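I moved to Allmont for a bakery job (25 hours a week, no dental!) and by July I was in love with the night bus. It smelled like oranges. I rode it 40 stops past mine, just to hear the driver hum. 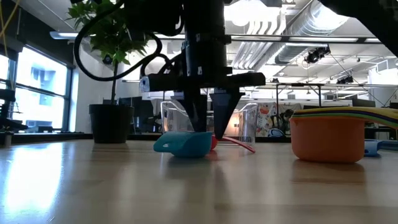
Teal scoop on the table, window light.

Then one night she quit humming and turned around. "You missed your stop again," she said. I told her I'd moved. She laughed all the way to the depot, and I missed that one too.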